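Chapter 4
Celluloid, Nitrate and the Early Film Base 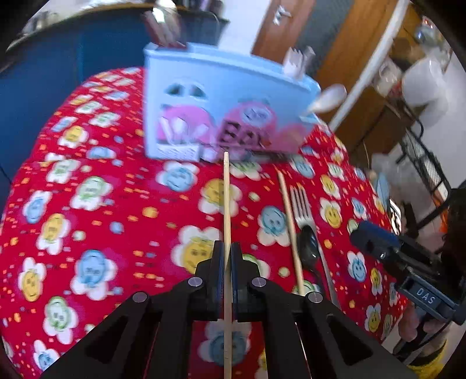
Figure 4.1. A thin wooden skewer between the jaws of a hand-held gripper, over a red tablecloth printed with flowers.

Chapter 3 treated the camera and projector as mechanisms. The present chapter turns to the strip that ran through them. A projector can be rebuilt from drawings, but a print survives only as long as its base does.

Early motion picture stock consisted of a light-sensitive emulsion coated on cellulose nitrate. The base was clear, strong and flexible. It was also highly flammable, and it broke down slowly in storage, giving off acidic gases that attacked the silver image. Acetate "safety" stock removed most of the fire risk but had a decay process of its own, treated in Section 4.5.

The Kakberg collection serves as the main case. It holds 160 reels, of which 31 are nitrate. When the Wallimus survey opened the cans one October, 19 of the nitrate reels showed fading or a sticky surface — the first two stages of the decay scale set out in Table 4.2. The survey also logged 4,000 loose frames, stored in paper envelopes and never matched to a title.

Section 4.1 covers the chemistry of the base. Section 4.2 deals with shrinkage and its effect on perforation pitch.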